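Gusis — demostraciones con pinza de mano
LÉEME del conjunto de datos

versión de trabajo, última revisión 2022-03-21. Faltan cosas, se irán añadiendo. Si algo no cuadra con los ficheros, mandan los ficheros.

Qué hay

716 episodios de manipulación en mesa, grabados a mano con pinza portátil. Sin teleoperación en esta entrega — la parte teleoperada va en Nokmont, repositorio aparte, otro formato de acciones, no mezclar sin convertir antes.

Cada episodio: vídeo de la cámara de la pinza, pose 6D, apertura de los dedos, marca de tiempo por muestra. Más una línea de texto con la instrucción, en español. Traducción al inglés pendiente.

Tareas

- coger pieza y soltar en zona
- apilar / desapilar
- sacar de soporte y volver a meter
- acercamiento sin contacto (negativos, sirven para el clasificador de agarre)

La proporción entre tareas no está equilibrada. Sacar de soporte pesa bastante más que el resto. Hay un peso por tarea en pesos.csv, usarlo o no según el caso.

Cómo se graba

Una persona, una pinza. Se empieza con los dedos abiertos, por encima de la mesa, y se espera un segundo quieto antes de moverse. Ese segundo quieto NO se recorta, lo usamos para alinear la pose con el vídeo. Velocidad tranquila. Si el objeto se cae, se termina el episodio igual y se marca fallo=1; no se borra.

Al final, abrir dedos, retirarse, otro segundo quieto.

Los primeros lotes (01 a 03) los grabamos demasiado deprisa y se nota: pose a saltos en los giros de muñeca. Están incluidos pero con calidad=baja. En la tarea del soporte hay que entrar con los dedos bien separados, las varillas negras dejan poco margen de error al modelo aunque a mano salga facil.

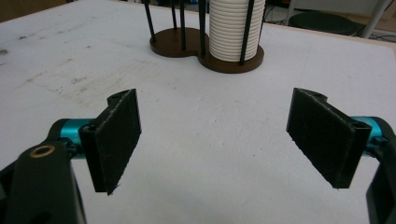
Desde Allatora comentan que en sus pruebas la política entrenada solo con pinza de mano cerraba los dedos antes de tiempo, y que se les arregló al normalizar la apertura por episodio y no por lote entero. Preguntan también si el retardo entre cámara y pose está corregido de origen.

Lo de la apertura: probado, mejora, queda puesto por defecto en el cargador (norma_apertura: episodio). Lo del retardo: no, no está corregido. El valor medido viene en calibracion.yaml, unos 79 ms, y lo aplica el cargador si se le pide. Quien lea los ficheros en crudo que lo reste a mano.

Estructura

episodios/ — una carpeta por episodio
episodios/NNNN/video.mp4
episodios/NNNN/pose.csv
episodios/NNNN/apertura.csv
episodios/NNNN/meta.json
calibracion.yaml
pesos.csv
particiones/entreno.txt, particiones/prueba.txt

Partición de prueba: 53 episodios, separados por sesión para que no se cuele la misma sesión en los dos lados. No entrenar con ellos, por favor.

Problemas conocidos

- 12 episodios sin apertura.csv. La lista está en particiones/excluidos.txt, el cargador los salta solo.
- La mesa tiene marcas de uso y los modelos pequeños se agarran a ellas como referencia. Recomendado: recorte aleatorio y algo de ruido de color.
- Objetos altos que se salen por arriba del plano cuando la pinza va baja. El modelo no ve la punta de la pila. Con historial de varios fotogramas va mejor, con uno solo regular.
- Cables y muebles al fondo en parte de las tomas. No los hemos enmascarado.
- Alguna instrucción con faltas. Se corrigen en la proxima.

Uso

instalar requisitos.txt, luego:

python cargar.py --datos episodios --particion entreno --corregir_retardo

Con --ver se abre el episodio con la pose dibujada encima, útil para descartar sesiones raras.

Licencia y cita

Uso en investigación, libre. Para uso comercial escribir antes a Mac Carthaigh, que lleva los permisos. Cita: Gusis, conjunto de demostraciones con pinza de mano, y la versión.

Pendiente

- instrucciones en inglés
- lotes con la segunda mesa (mayo, si llegan las piezas)
- conversor Gusis → Nokmont — hay un borrador en la rama conv, falla con episodios largos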